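The Yellow Kitchen Is Back, And It Brought Its Friends

Butter. Mustard. Egg yolk. School bus. Call it what you like, it's on the walls again, and the countertops, and in one case I saw the ceiling of a pantry. Three weeks of visiting other people's kitchens and I came home and looked at my own white one like it owed me money.

Marlene Janssen started me off. She paints houses, mostly insides, and she's been at it long enough to remember the last time. "Everybody's mother had one," she told me on the phone, from up a ladder I think. "Then everybody covered it. I covered half of them myself. Now I'm putting it back." She sounded pleased about it. Work is work.

The last yellow wave went out with avocado and harvest gold, and it went out hard. Then cream. Then the long gray years, gray floors, gray sofas, gray everything, then white with a bit of brass. You could walk through ten houses for sale on the same street and not remember which was which. I did exactly that two springs ago. Still couldn't tell you.

So why yellow, why now? Ask five people, get five answers. Glória Meireles says it's winter. She repainted in February, in a north-facing kitchen with one small window over the sink, and she says she did it in a temper. It had rained for days. She drove out, bought two cans of a color called Jititz, and had the first wall done before her husband got home. He liked it. She would have kept it anyway.

Her kitchen is small and the yellow is loud. It works. Open shelves, blue plates, a table that was her aunt's. The paint stops at shoulder height because she ran out and then decided she prefered it that way. White above. I'd copy that tomorrow.

The light problem

Yellow is a difficult color and anyone selling it to you should say so. It throws. Paint one wall and the other three go faintly yellow too, and so does your face, and so does the milk. In a room with big south windows a strong yellow at noon can be hard to sit in. Same paint in a dim hallway goes khaki.

Filipa Arruda, who mixes color at Godinho, a paint shop with a bell on the door and a very old dog, makes her customers take a board home. Paint the board, two coats, prop it up, live with it. Morning, evening, lamps on. Move it around. Most people come back wanting one step paler. A few come back wanting more, and those are the ones she likes.

She also told me to watch the bulbs. Warm bulbs push yellow toward orange. Cool ones push it to green, and green is where people start to panic. Sort the bulbs out first, she says, then pick the paint. Her chart has 124 yellows on it. I asked which one sells. She put her finger on a soft one near the bottom, number 62, no hesitation at all.

Surfaces, not just walls

This is where it gets fun. The walls are the safe bit. The brave ones are doing counters, tabletops, the insides of cupboards. Abílio Louro makes tables in a shared building down by the old rail yard and he can't make the yellow ones fast enough, he says, though he also says he naps after lunch so draw your own conclusions.

He does birch tops with a color coat, sanded between layers, and a hard clear finish over the lot. The shine is what people argue about. High gloss shows every fingerprint. Flat finish holds on to coffee. He goes for something in the middle and tells people to use a coaster like an adult.

What surprised me is how well dark things sit on it. Black iron pan, black kettle, pewter, steel. A bright yellow surface makes plain metal look sharp and a bit expensive. Anything silver-gray comes right up off it. Put a wooden bowl on the same surface and it goes sort of sleepy.

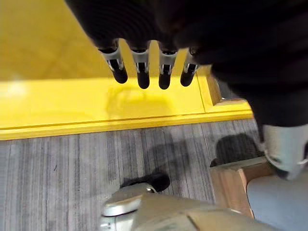

What to put next to it

Gray, if you already have it. Sorry to the people who just ripped theirs out. Gray and yellow had a moment in throw pillows and it got tired, but a deep charcoal floor under a clear yellow cabinet is another thing completely. Navy works. Brown works better than you'd think, real brown, chocolate. Pink is for the confident.

Red is trouble. You get a burger place. Araba Owusu has done it though, and I ate lunch in it, and I have to report it's lovely. Her kitchen has yellow cabinets and one red chair. One. She had two and gave the other away to her sister. The house dates from 1816, low beams, floors that roll like a boat, and you'd expect whitewash. When she scraped the back of the pantry door she found an old ocher under four other colors, and that settled it.

She got her cabinets from Honier, plain doors, unpainted, and did them herself over a long weekend with the radio on. Brush, no roller. You can see the strokes if you look for them and she wants you to look for them.

Doing it on the cheap

You don't need cabinets. You don't even need a wall. Some places to start:

Inside of a cupboard. One small can, one afternoon, and a nice shock every time you reach for a glass.

Stool legs. Just the legs.

The window frame. Purnitz does a good exterior enamel that takes weather and I've seen it used indoors too, open the windows if you do. It stinks for days.

A sheet of shelf liner. Go on. You can pull it off again.

And prime first. Yellow covers badly, always has, weak stuff over dark colors. Marlene uses a pale gray primer under the strong ones and swears she saves a coat. White primer under the pale ones. If you're going over red, she says call her, and bring money.

Mine, since you'll ask. I've had a board leaning against the toaster for nine days. Number 62, same as everyone, I'm not proud. It's good in the morning and very good around five, and at night under the stove light it goes the color of old piano keys, wich I'm coming round to. The can is in the hall. The brushes are in the sink. Saturday, if it's dry enough to have the door open.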